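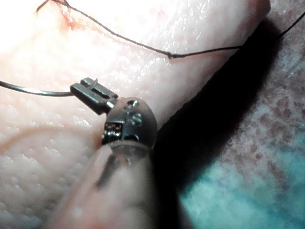
Cuevas open day, suturing bench and the software behind it

Wednesday, doors at 9. Got there late, parking was a mess, so I missed the welcome talk and went straight down to the surgical robotics room. Notes typed up on the train, sorry for the shape they're in.

The room is smaller than I expected. Two instrument arms over a tissue pad, a desk with three monitors, a rope you're supposed to stay behind. Jovita Pacheco runs the control side and did most of the talking. The stack is called Stolano. Their planner sits on top of it and has a name too, Virnik, which used to be a separate project and still has its own repo and its own bug list.

What I wanted to know was how they handle the needle. A curved needle held by the end in two little jaws is a bad thing to control. It can turn in the grip, and then your model of where the tip is goes wrong while the joint readings look fine. Jovita's answer: they don't trust the grasp. Needle pose is a separate estimate, refreshed from the wrist camera 20 times a second, and the planner gets the pose plus an uncertainty. If the uncertainty grows past a limit the arm stops and asks for a regrasp. Simple. I like it.

Perception next

Emiliano Huerta does the vision work. Wet tissue is his main complaint. Glare comes and goes as the camera moves, blown-out patches eat the edges, and a thin dark thread looks a lot like a crease or a shadow. Their training set for thread is 1781 labeled clips, all from pads, and he was open about it being too few. They mask out anything near saturation before the thread tracker runs, then join up the pieces with a curve fit. Kinks and small knots still break the fit. He showed a replay where the tracker cut straight across a kink and had the thread running somewhere it wasn't. Fix is in a branch, not merged.

Asked if they use depth. Yes for the pad surface, no for the thread, too thin.

Planning

Virnik plans the whole arc before the tip goes in – entry, depth, exit – and then only allows small corrections. Earlier version replanned all the time and the motion got twitchy. Now it replans only between stitches, or when a person tells it to. The wrist joint limits are what rule out most candidates. On the run they had logged up on screen, 712 candidate arcs generated, 600 thrown out on joint limits alone before anything else was checked. Somebody behind me asked why not sample smarter. Jovita said it's cheap to throw them away and they have better things to fix. Fair enough.

Tooling

Best part for me. Every run is recorded with camera, joint states and planner decisions on one clock, and you can scrub the lot together. Click on a stop and it shows which check tripped. They wrote the viewer themselves after a bad time with Stistutia, which kept droping frames on long recordings. Asked if they'd release it. "Maybe", with a look at Emiliano.

Didn't get a good answer on force sensing. There's an estimate from motor current, they dont use it for decisions yet.

Coffee was upstairs and gone by 11. Got Jovita's email for the log format, will write next week and ask about the clock sync.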